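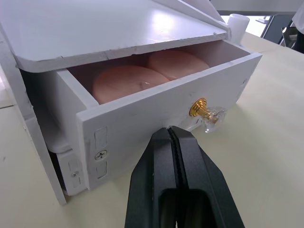 Mon 17 February
By Efe Aliyu

Okay, so drawers. I'm going to spend most of my slot on drawers, and if you came for lipstick I'm sorry, Kayode Ezeani has the lipstick talk after the break and it's very good. My whole thing is small storage for small stuff, the kind of box that sits out on a table and has to hold your face for the day. Look at the top drawer on this white one, with the two round peachy pieces sitting in it. One in front, one tucked behind, and you can see both without digging. I love that! And the knob, gold at the base with a clear faceted head, a bit fancy for a plain white box, but you know where to grab before your coffee kicks in.

(Pause here. Ask who has a drawer at home they can't shut. Wait for hands.)

I did the Tollano workshop last August and we had 80 people bring in their makeup in whatever it lived in. Shoeboxes, freezer bags, one very nice cookie tin. We tipped it all out and it came to 3,280 pieces, and roughly half of it, people told us, they'd forgotten they owned. Adebisi had 181 just by herself, she won't mind me saying, she was proud of it.

So my first rule, and I stole it from the Greredon class, is that the shallow drawer is for what you touch every morning. Sponges, mostly. Sponges get lost because they're light and they roll off, and then you find them under the radiator in a sad state.

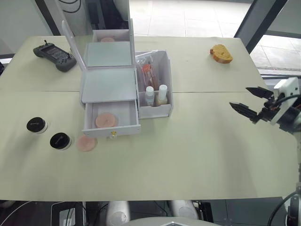
Second rule, brushes stand up. Keep them in the bag if you're traveling, fine, but put the bag in the open section at the side, with the little bottles in front of it where you can reach them. Tall at the back, short at the front, same as a class photo. Jars can live outside the box if they're heavy, I've gone back and forth on this and Kayode still disagrees with me.

Mirror in the lid, yes or no? I say yes, if it stays up by itself. Try it in the store. Open it, close it, pull the drawer at the same time and see if the whole thing tips.

(Skip the Senuso story if we're running late. If not, tell it, but leave out the part about the glitter.)

Then 2 minutes for questions, and swap tables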